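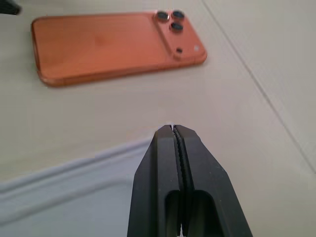 Orange phone, back side up, on the big table.

Notebook, June, 9:40 in the morning

Packaging day! I've been looking forward to this one since we wrapped up the Karholm sleeves. The job is the phone box for Leneo, and I finally have the bench to myself until lunch, so I'm putting everything down here while it's fresh.

First, the color. I love this orange. On the pale tabletop it goes almost coral, and then you move your head and it leans toward copper. The edge picks up the light more than the flat back does, and I want the printed sleeve to get somewhere near that. Our last ink proof was far too close to safety-vest orange. Dirneck are sending new chips and I've asked them to go warmer and a little browner. Zeeshan wants to match the back panel and I want to match the edge, so we'll probably print both and argue over them by the window (the overhead lights in here flatten everything).

Second, the camera bump. It's raised, with the three lenses sitting in it, and it is the whole problem with putting the phone in the box face down. Our first tray was dead flat under the phone and it rocked on the bump every time I touched a corner. A teeter-totter! The second tray has a shallow pocket for it. Much better, but the pocket was cut for the drawing and the drawing had the bump a hair too small. Lesson written on the wall in big letters: measure the thing, then the drawing.

11:15

Drop notes for the second tray. I did 38 lid lifts by hand before I got bored, which is a decent number for me. What I was listening for was the slow sigh when the lid comes away and the base slides down under its own weight. You get it when the gap between lid and base is right all the way around. Thirty-one of them sighed, four stuck, and three just fell out with a clunk. The sticky ones all came from the same stack and I suspect the glue flaps at the corners — one looked double-thick when I ran a thumbnail along it. I've put that stack on the shelf under the window with a note on it. Please don't use it for anything.

Spread the parts out on the table after that so I could look at them next to the phone. I do my best thinking this way. Boxes nested inside each other all look fine, and it's only when they're laid out flat with some air between them that you notice a wall leaning or a rim that wants to be taller.

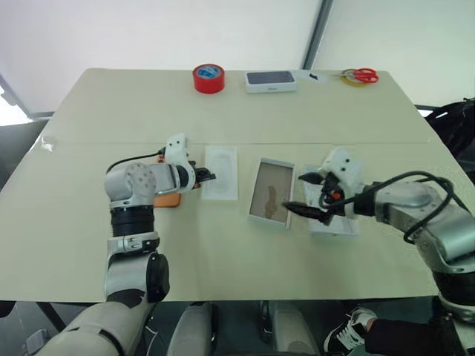
Nusrat Jafri thinks the insert should go back to plain folded card, with no molded shape at all, and that we'd save ourselves a week of tooling if we settled it now. She also asked why we keep testing with clean new lids when the ones people get will have spent a month in a warehouse.

Fair on both counts, and the second one is a great question. I'm going to leave 66 lids in the warm cupboard over the weekend and run the lift again when they come out. If the board relaxes even a little, the gap changes and so does the sigh. Very curious about this!

On folded card I'm torn. It's cheaper, it goes in the paper bin with everything else, and Warraich can cut 200 for us by the end of next week without new tools. But a fold won't hold a rounded corner the way a shaped tray does, and the corners are where the phone wants to creep. Maybe two small tabs at the short ends? I made one out of scrap before lunch and it held the phone upside down over a folded sweater for a full minute. I'm absurdly pleased with it.

To do
Ask Dirneck for the warmer chips, and a matte one too
Measure the bump again with the good calipers, three spots
Lids into the warm cupboard, write the time on the door
Cut five more of the tabbed insert, thinner card this time
Count the remaining sleeve blanks (the sheet says 1,126, the stack looks shorter)
Zeeshan to bring back the bone folder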